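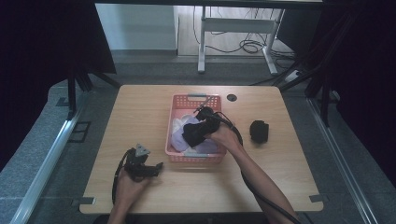
One black item in the grip, a basket still full of washing, and a person's hands doing the holding.

Tài Thân
9 January 2023

1/ Every January somebody tells me the laundry robot is nearly here. I've been writing down the promises since I worked on returns at the Harnwood warehouse, so let me go through where I think we've got to.

2/ Look at the picture again. Two grippers, both of them hand-held. The arms, the eyes and the judgement all belong to a human being. Anything clever going on at that table is going on above the wrists.

3/ And it's a kind version of the job. Pink basket, pale cloth, a black thing sitting right on top where you can get at it. My basket has a duvet cover in it that has eaten four socks and a tea towel.

4/ People who haven't tried it think folding is the hard bit. I'd say it's finding the edge. A mug is the same shape every time you pick it up. A T-shirt has a new shape each time you breathe on it.

5/ We had a Kleinschmidt folding line at Harnwood. Lovely machine for flat towels. You still needed a person at the front end feeding it, corners first, all shift. The brochure called that person "the operator". We called her Bev and she was quicker than the machine on pillowcases.

6/ Numbers, because I'll be asked. Over one month I logged 3,567 pieces through that line. 1,146 had to be pulled out and done again by hand. I don't call that automated, I call it a third of a job handed back to you.

7/ Someone's replied with the Nekon video. Yes, seen it. It folds one shirt, the shirt starts flat, and there's a cut just before the sleeves. Show me the same shirt out of a heap, inside out, no cut, and I'll happily shut up.

8/ Socks are my test. There's a little rolled-up black thing on the table to the right of the basket, looks like a sock to me. Now find its partner in a pile of other black socks, two of which are navy. I can't do that under a kitchen light myself.

9/ To be fair to the other side: Soswood have a shelf-tidying machine in the shop near me and it's decent with boxes and tins. Put a bag of salad in front of it and it waits for a member of staff. I timed one wait at 90 seconds before I felt sorry for it and moved the salad.

10/ So can machines do the chores yet? Washing, yes, since before I was born. Drying, mostly. Sorting, pairing, turning the right way out, putting in the correct drawer: no, and I wouldn't put a deposit down on anything that says it can.

11/ I'll look at this again in March. If you've got one at home that empties a basket by itself, send me the whole video, start to finish. Replies are open.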